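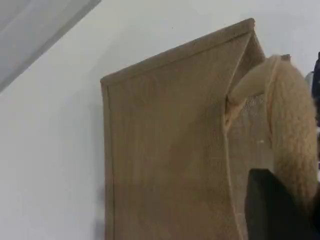

Tan mesh panel, hemmed rim, fuzzy beige piece over the corner

Josefien Segers wrote:
> Has anyone kept a mesh bin upright once it is loaded with soft
> goods? The Rakavier sags at the front after a month and I am
> thinking of going back to cardboard.

The front panel on mine bows inward toward the bottom, as in the photo. The hemmed rim stays fairly straight, so I would leave the top edge alone and stiffen the lower half.

What I use for the Stiltdale closet:

Insert: corrugated plastic sheet, 500 mm wide, cut 5 mm short of the seam on each side.
Height: 195 mm. Taller sheets catch on the hem.
Fixing: none. Two stitches at each corner would do if it shifts.

Heavy blankets go in first, flat. Long plush pieces go in last and can hang over a corner – they shed less that way than when packed tight. Molirent sells a rigid liner, but it is too deep for this bin.

Which size do you have? I can send the cutting layout in November.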